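Sorting the Workroom: Trays Before Drawers

Posted Tuesday, September 9, 2025

Readers of this journal will recall that in May the contents of the back workroom were moved into the spare bedroom while the floor was relaid. The floor has been finished for some time. The contents have been slower to return, and the present entry records the method adopted for bringing them back.

The former arrangement consisted of one deep chest of drawers, bought from Nillham when the house was first furnished. Deep drawers accept everything and return very little. When the bottom drawer was emptied it was found to hold 11 rolls of masking tape, most of them started, and a box of picture hooks which had been replaced twice in the belief that it was lost.

It was therefore decided that small items should be kept in shallow trays on open shelving, and that only bulky goods should go back into the drawers. Shazia Jafri, who shares the workroom on alternate weekends, asked that the trays be plain and pale inside, as pins and small screws are difficult to find against a dark or patterned base. Her request was adopted without amendment.
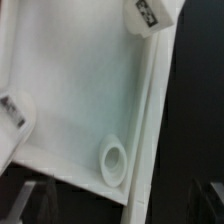 White shallow tray with raised rim.

The shelving is the Jerden unit formerly in the hall. Its shelves were reset closer together, which allowed a further two to be added. Each tray has been given a single purpose: fixings, adhesives, sewing, stationery, and one for matters pending. The last of these is to be cleared at the end of each month. It has so far been cleared once.

Labels remain under discussion. Raffaele Leone favours printed labels on the front edge of each shelf and has offered the use of his Trollitz label maker. The present writer prefers handwritten card, on the grounds that the contents of a tray will change more often than one would wish to print. Card is in use for the time being.

A limit has also been set. No tray is to be filled above its rim, and nothing is to be stacked upon a full one. Surplus goes to the Gatti tin in the cupboard under the stairs, or is given away. Almost 300 assorted screws left the house under this rule, and a neighbour has been kind enough to take them.

The sewing things are still in the spare bedroom and will be moved when the curtains there are finished. The chest of drawers requires a new runner on the left-hand side, which has been ordered.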